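Folding a thin cloth so it stays flat

Melquiades Varela
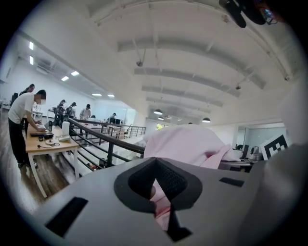 Thin cloths crease as soon as they are dropped in a heap, so start by finding two corners. Lift the cloth clear of the table and let the weight pull the folds down. A pale pink one bunched up like this needs a good shake before you look for an edge – the soft folds hide the corners. Run your fingers along one side until you reach the end.

Hold a corner in each hand and lay the cloth down, far edge first. Smooth it from the middle outwards. Fold it in half, line up the edges, then fold in half again.

Press with your palm for 5 seconds. If the top layer has slipped, open the last fold only and do it again.

Stack with the folded edge facing you. I keep mine in a Stalalix drawer, roughly 400 mm wide, and a cloth folded once more fits it in two rows.

Next: Folding napkins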